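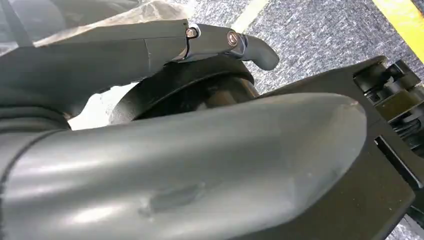 I am looking for advice about when a gripper finger must be taken out of service, and who should decide it. In our workshop we have a written rule for the cables and the emergency stops, but for the fingers there is only one sentence: "inspect regularly." The finger nearest to the camera has a scuffed patch near the lower middle, darker and rougher than the rest of the gray surface, and my colleague and I do not agree if this is a finding or not. He says a finger is a wearing part and a worn place is normal. I say that if we don't write it down now, we cannot know later if it has grown. We handle small plastic parts and some cloth, nothing sharp and nothing heavy. The cell has a fence and the robot goes in slow mode when the door is open. Is there some good practice which small shops follow? I don't want to buy a new finger for every mark, but I also don't want to learn about the problem in the middle of a shift.
Posted by Ramumley_bench

Both of you are partly right. A mark is not a reason for replacement, but it is a reason for a line in the logbook.

What we do at our place, and it has worked well for us:

Each finger has its own number, written on a small label at the base, not on the gripping side. When you see a new mark, you write the finger number, the place of the mark, and how it feels under a fingernail. If the nail slides over, it is cosmetic. If the nail catches, you measure the length and check again after 80 hours of running. If it has grown, the finger comes off.

Take a photo from the same side every time and with the same lamp. Glossy surfaces are very difficult, a highlight can hide a crack and a shadow can look like one. I would not decide anything from one photo, also not from yours.

Some things remove a finger from service immediately, with no discussion: a crack you can feel, a tip that has become loose, a screw that turns by hand, or any place where material has come off and can fall into the product.

Also please look at the joint screws at the same time. On the picture there are two at the hinge, and the left one looks slightly worn on the finish. It may be nothing. We put a thin paint line across the screw head and the bracket, so that a turned screw is visible without a tool. The torque value you must take from your manual, not from a forum.

For the question who decides: in our rule the operator can always take a finger off, but only the maintenance person can put it back. It sounds strict, but it stopped the arguments between shifts.

One more point. Before any touching of the fingers, the power must be locked off and the air pressure released. Slow mode is not enough for this work. A gripper can close from stored pressure when the arm itself is standing completely still.
Posted by Vurkard

just change them every 6 months and dont think about it. cheaper than the meetings
Posted by nkosi_fan_retired

I agree with the longer answer above and only want to add about the documents. Your risk assessment should already say what happens if the gripper drops a part or if a piece of finger breaks away. If it says "low, because inspected," then the inspection must really exist on paper, with an interval and a name. "Regularly" is not an interval. When we had our customer audit, this word was the first thing they underlined.

Our text is now: visual check at the start of each shift, full check with fingernail and screws every 14 days, and again after each collision, even a soft one. We keep 2 spare fingers on the shelf and replace in pairs, so that the two sides have the same surface and the same grip. The old one goes in the box for training if it is still good.

Please don't sand the rough place to make it smooth. One of our people did this with good intention. It changed the thickness, and the closing position had to be taught again.
Posted by Trastiver_QA

Comments (4)

Ramumley_bench: Thank you, this is very useful. I will do the labels on Thursday. The nail slides over on ours, so it goes in the book as cosmetic and we check again.

tinplate: Does the paint line survive cleaning with alcohol? Ours was gone after some weeks.

Vurkard: @tinplate Marker does not survive. Use the proper inspection lacquer and let it dry overnight.

grayhopper: Replacing in pairs is good advice, we had one new and one old finger and the parts always came out a little turned.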